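Room inspection checklist – sleeping area and bed
Kubo House, February round
Checked by: Haruna Higuchi
Second reading: Kazue Ueda

Marks used: OK / To do / Ask resident

1. Door and walking path
Door opens fully: OK
Comment: It touches the wardrobe a little when it is pushed hard. A rubber stop would help.

2. Electric points near the bed
Sockets not covered by cloth: OK
Extension lead flat on the floor: To do
Comment: The lead passes under the mat. Please move it along the wall, I wrote the same at the last round.

3. Heater
Free space at the front: OK
Serial plate readable: OK (ends in 852)

4. Bed surface and things kept on it
Bedding lies flat: see comment
Small packets and wrappers put away: To do
Bags standing on the floor or shelf: To do
Soft toys away from heater: OK

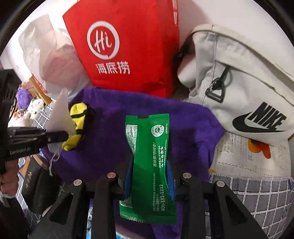
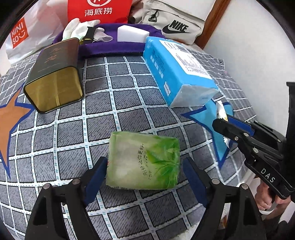 Item 4. Green packet in both pictures; the bags are in both, the soft toys in the first only.

Comment: The purple fleece is lying over a pile, so I could not check what is under it. The resident should lift it and sort the things before the next round. Paper and plastic bags are best kept together in one place, and the red Haidilao bag can be folded if it is not needed. The small orange duck is easy to lose in the blankets. Narrow wrappers go in the bin. Tissue packs may stay in the bedside drawer.

Food on the bed: Ask resident
Comment: There is a snack packet. We do not forbid snacks in the room, but please keep them in a closed box – we had ants in room 6 last summer.

5. Window
Opens and locks: OK
Comment: The handle is stiff. Ms Ueda says that a drop of oil is enough.

6. Smoke alarm
Test button works: OK
Battery changed: To do
Comment: New batteries are in the Amau cupboard on the ground floor, second shelf.

7. Mattress cover
Label attached: OK
Replacement cost if damaged: 1,930 yen
Comment: Small tear near the foot end, already on the list. No charge to the resident.

Result: passed with remarks. Items 2, 4 and 6 to be looked at again before 11 in the morning on the next round.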